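Forum > Eigenbau & Werkstatt > Greifer, Arme, Antriebe

Thema: Wäsche falten mit Eigenbau-Greifern -- lohnt sich das?

kugellager_kai
So 23. März
Ich bastle in der offenen Werkstatt seit dem Winter an zwei Handgreifern, Scherengestänge, Finger gedruckt, blaue Pads vorn drauf. Ziel ist, damit Faltbewegungen aufzunehmen und später einen Arm damit anzulernen. Bevor ich noch mehr Geld reinstecke: Hat das jemand von euch bis zum Ende durchgezogen? Ich bin inzwischen eher am Zweifeln.

Murico
Kurz: nein. Länger: Ich habe es mit einem Arm probiert und nach 71 Durchgängen aufgehört. Handtücher gingen, solange sie genau so lagen wie beim Vormachen. Einmal quer hingelegt und er greift daneben. Was genau soll deiner denn falten?

kugellager_kai
Alles, was auf dem Bett landet. Also keine sauberen Quadrate auf einem Tisch. Mit Tisch kann es ja angeblich jeder, die Videos kennt man.

Wie gut das Ergebnis bei mir ist, darüber kann man streiten. Ich greife den Stoff am linken Rand mit dem einen Greifer und führe den anderen drüber, und sobald das Tuch angehoben ist, sehe ich von der Kante auf der Aufnahme kaum noch was. Alles weich und verwischt.

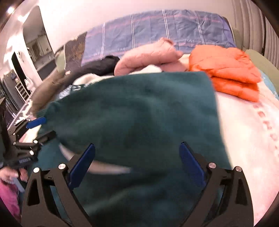 Wie daraus ein Rechner lernen soll, wo die obere Lage aufhört und die untere anfängt, ist mir schleierhaft. Langsamer vormachen geht, aber dann fällt der Stoff anders. Mein Kumpel meint, mehr Licht und kürzere Belichtung. Hab ich bestellt, glaube aber nicht dran.

Hanna Piątek
Kürzere Belichtung bringt schon was, da würde ich nicht so schwarz sehen. Bei mir war das der größte Sprung überhaupt, mehr als alles an der Mechanik. Dunkle Stoffe bleiben trotzdem gemein, weil in den Falten alles gleich aussieht. Und räum das Bett frei. Wenn hinten gepolsterte Sachen liegen und am Kopfende noch ein Tuch mit Schrift hängt, hast du lauter Zeug drauf, das mit der Aufgabe nichts zu tun hat.

Murico
Widerspruch. Freiräumen ist genau der Fehler, den ich gemacht habe. Danach klappt es nur noch auf einem leeren Bett, und wer hat das?

Hanna Piątek
Man fängt einfach an und wird dann schwieriger. Du hast mit einem Arm gearbeitet, das ist sowieso was anderes.

svend_s
Mal zur Mechanik. Wie viel Spiel hast du in den Gelenken? Bei meinen Scherengestängen haben sich die Schrauben dauernd gelöst, und dann stehen die Pads nicht mehr parallel. Dünner Stoff rutscht durch und du suchst den Fehler in der Software. Schraubensicherung, mittelfest, und alle paar Abende nachschauen.
Gruß, Svend Snorradóttir

kugellager_kai
Spiel ist da, gemessen habe ich es nicht. Pads sind Eigenguss aus Silikon, vorn schon etwas abgenutzt. Schraubensicherung steht auf der Liste.

Pramby
Darf ich mal blöd fragen, was der Spaß bisher gekostet hat?

kugellager_kai
1.927 Euro, Rechner eingerechnet. Die Greifer selbst sind davon der kleinste Teil.

Pramby
Dafür falte ich dir die Wäsche bis zur Rente.

Murico
Eben. Das rechnet sich für keinen Haushalt, und ich habe noch keinen Eigenbau gesehen, der einen ganzen Korb schafft. Immer nur den einen Clip.

svend_s
Um Rechnen geht es im Hobbykeller doch selten. Meine Drehbank rechnet sich auch nicht.

Hanna Piątek
@kugellager_kai nimm mal zum Vergleich ein helles Tuch, gleiche Größe, gleiche Bewegung, und zähl die Fehlgriffe. Dann weißt du wenigstens, ob es an der Kamera liegt oder am Greifer.

kugellager_kai
Mach ich. Die Lampe soll Anfang April kommen, vorher passiert hier eh nichts mehr. Wenn es damit nicht deutlich besser wird, baue ich die Griffe wieder auseinander -- die Schrauben kann ich immer brauchen.

Murico
Sag Bescheid, falls du die Pads loswerden willst.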